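Step 3: Set up your drop-off spot

I keep mine by the front door so I can't walk past it. Pick a flat surface and wipe it down first.
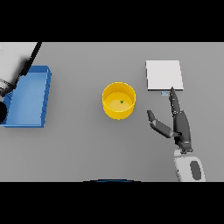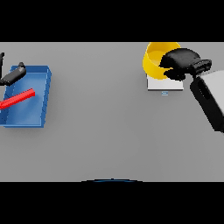 Sadach keeps your warranty cards and receipts in order, but only if the paper lands in one place before you scan it. I used to stuff mine in a drawer (bad idea!). Any shallow tray with low sides, like the blue one, will do fine, and you can grab a whole week of slips in one go.

4. Open Sadach and tap New Batch.
5. Scan up to 200 slips.

Note: staples jam the feeder. I learned that on slip 8.

Caution: don't shred anything until the batch shows Saved.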